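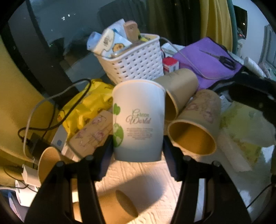

## Gripper fault review, Liltcombe site

October 30, 2022. Minutes as taken, not yet approved.

**1. What happened**

During the paper cup task the hand-held gripper from Boltura kept closing after the operator let go of the trigger. One cup was crushed and the operator's thumb was pinched against the finger pad. No broken skin. The unit was pulled from use the same afternoon and tagged.

**2. Boltura's explanation**

Boltura's written reply blames grit in the trigger spring. The meeting did not find this convincing. The trigger was cleaned in September after the same complaint, and the fault came back within 112 cycles on the bench. It was also asked why grit would show up only with paper cups. No answer on file.

**3. Log data**

Dankwa went through 2,935 logged grasps. In 15 of them the fingers moved after release. Boltura calls this "within normal variation." The meeting asked what normal variation is and whether it is written down anywhere. Dankwa has not seen it in the manual.

**4. Firmware**

Gorkine offered a patch that caps the closing force at 50 percent. There was doubt that this fixes anything. A weaker pinch is still a pinch, and the fingers would still close when they shouldn't. Gorkine to say whether the late closing is in the code at all, yes or no, in writing.

**5. Decisions**

- Unit stays out of use. The spare may be used with white or kraft cups only if a second person is present.
- Patch not accepted for now.
- Boltura to send the spring test results, including the failed ones.
- Dankwa to rerun the bench test with the trigger cover off.

**6. Other business**

The request to close the incident report was refused. Item 2 carries over to the next meeting.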